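Gripper closes on air, task reports success

I lost most of a week in December to a bug in my fridge-stocking task, and I am writing it down so I can find it again next year.

The setup is the kitchen scene I have been running in Hodolar: one arm in front of a side-by-side refrigerator, one bowl on the middle shelf, pick it up and bring it out. Each batch is 500 episodes. After I moved to the new Gultadberg controller, the success rate went up to 100 percent. The old one had never come close to that, so I started replaying episodes.

In 283 of them the bowl never left the shelf. The fingers came down next to the rim, closed on nothing, and the arm backed out along the planned path. The checker passed every one.

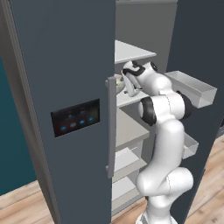

There were two separate faults. The first was a frame offset. Flarnance exports the shelf pose relative to the refrigerator body, and my loader was applying the door hinge transform on top of it. With the doors closed the error is zero, which explains why my unit test passed. With the doors open the grasp target shifts sideways by 3 cm, enough to miss a small bowl.

The second fault hid the first. The success check read the commanded gripper state and the final arm pose. It never read the object pose. I wrote that check myself, as a placeholder, and forgot it.

The fix for the offset was one deleted line. For the checker, I now require contact on both fingers at lift and a change in bowl height before the arm starts to retreat. If either is missing, the episode stops and logs a fault code - no retry, no recovery move.

The safety side bothers me more. The same checker was in the branch I had tagged for the real arm at Forsyth. On hardware, a missed grasp with a false pass means the next motion runs with a bowl still sitting in the path. I pulled the tag and have not put it back. The rerun with both fixes is still going.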